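Horkwood Newsletter

Home | News | Members | Equipment | Archive | Contact

December
By the equipment desk

Budgeting for the folding cell: where we are

Most of the questions that reached us this fall were about the folding cell at the Isholm site, and most of those were about money. The purchase request goes in with the rest of next year's equipment plan, so this is a good time to set out what is in it and what is still open.

The request covers one arm, one two-finger gripper, a small camera for the wrist, a table, guarding, and the software license. The arm is the biggest line and the easiest one to plan for. We have three quotes for it and they are close together. Delivery is quoted in weeks and the warranty terms are nearly the same. We expect to choose on service, and Isholm is a long drive from two of the three suppliers.

The harder part is everything that touches cloth. Fabric wears things out in a way that boxes and bottles don't. Lint gets into joints. Pads get polished by contact and lose their hold on thin material. On the trial unit we changed finger pads more often than the supplier's schedule called for, and the first version of the budget had no line for that at all. It does now. We have put in $2,981 for the year for pads, spare fingers, fasteners and cleaning supplies. That figure comes from our own trial log with a margin added for the busy months.

If you are putting together a similar request for your own site, ask for the price of the pads separately. One of our quotes listed them only as part of a full gripper replacement, and we had to go back twice to get a unit price. Ask too whether the pads can be changed on the floor with a hand tool or whether the gripper has to come off the arm. 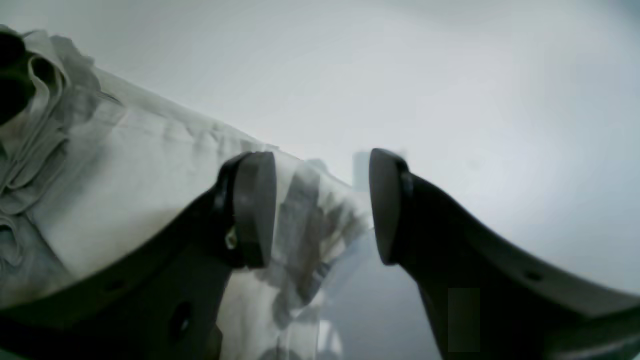

Gripper fingers and white fabric, from the wrist camera.

The wrist camera has been questioned as an extra. We are keeping it in. A fixed camera over the table is cheaper to mount, but the arm blocks its view at the moment of the grip, and white cloth on a pale background is difficult enough already. Good lighting will help with that, and it is budgeted under the table and guarding line so please don't look for it under cameras.

Software is the line we are least sure of. The trial ran on Clirnotus under a short-term license. The full license is priced per arm per year, with support charged on top after the first year. Our plan shows the support cost from the second year on, even though it falls outside this budget, so that it doesn't come as a surprise later. We have also asked Brandes, who are handling the installation, to quote for one retraining visit. New fabric types will need one and we would sooner have the price in hand.

Staff time is the other cost that tends to be left out. The trial took 84 hours of operator time, mostly loading the table, clearing bad picks and writing up what went wrong. We expect that to fall once the cell is in daily use, but the plan carries the same number for the first year. Nobody's regular hours are being cut to pay for this. The time comes out of the projects allowance.

On floor space, the cell needs a clear area next to the sorting benches and a dedicated outlet. The electrical work was quoted with the installation. Compressed air is not needed for this gripper, and dropping the air line took a fair amount off the first estimate. If we later move to suction for heavier pieces, that cost comes back.

We are asking for five years as the planning life of the arm and one year for the gripper. The gripper may well last longer. Sites that have written both off over the same period have ended up asking for unplanned money in the second year, and we would like to avoid that.

Still open: the choice of arm supplier, the price of the retraining visit, and whether the trial table can be reused. The table is sound but a little low, and raising it may cost as much as buying another. Comments on the draft plan can be left with the equipment desk until the end of the month. Copies of the quotes are in the shared folder, under Isholm.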